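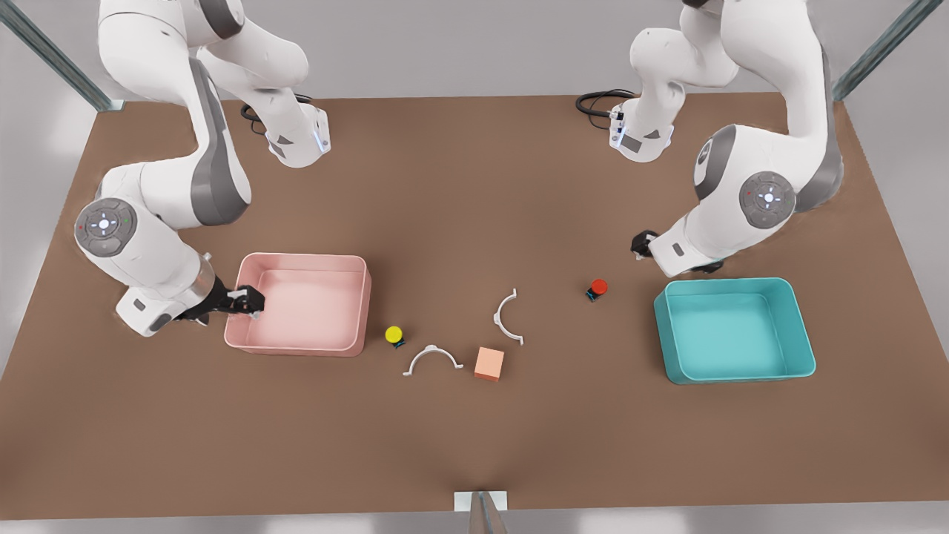
Does a sorting robot take somebody's job away?
At the place I studied, it took away one task and handed the same people three new ones, and they had mixed feelings about the swap.

Automation at Work: My Semester Project at Gashi
Jun 22, 2026

I spent most of April hanging around the returns room at Gashi, a parts supplier out in Eltside. Returns come in as mixed boxes of small stuff, and until last year every piece got sorted by hand into bins. Then they bought a two-arm cell, and I wanted to know what that did to everybody's day (my own summer job was sorting screws, so I had opinions going in!).

How the work is set up
Before any new part goes on the real line, it gets tried out in simulation. The trial setup is pretty simple — two white arms along the back of a brown table, a black gripper on each, a pink bin for one side and a teal bin for the other. The parts are little button-like cylinders in red and yellow, white arches and a small peach cube. I expected the cube to be the boring one and the arches to be the problem, and the operators agreed with me. An arch can lie on the table in all kinds of ways, and each way needs a different grip.

What changed for people
I talked to 11 workers on two shifts. My main contact was Soledad Bravo, who sorted by hand for years and now runs the trials. She told me her wrists feel great and her eyes are shot from the monitor. She also misses talking. Hand sorting was dull but you could chat all day, and now she sits at a desk facing a wall.

Two of the others moved to packing and didn't love it. One got a small raise for learning to clear faults. Nobody was let go while I was there, but the night shift wasn't refilled when a guy retired, and people noticed that.

Numbers
I logged 2,431 picks over the weeks I visited. Of those, 123 needed a person to step in, and 34 of those were arches that got dropped on the way to the bin. The rest were mostly double picks, plus a few where the software just sat there thinking. I didn't get hand-sorting numbers from before, so I can't say if that's better or worse, and my teacher already marked me down for it in the draft.

What I'd do differently
I would start with the people and get to the machine later. I burned two visits learning the Cesivness software when I could have been doing interviews, and the best stuff I got came from the break table anyway. I'd also like to visit the Brevham site, where they put the operators' desks next to each other. Soledad has asked for that setup twice — she's still waiting to hear back.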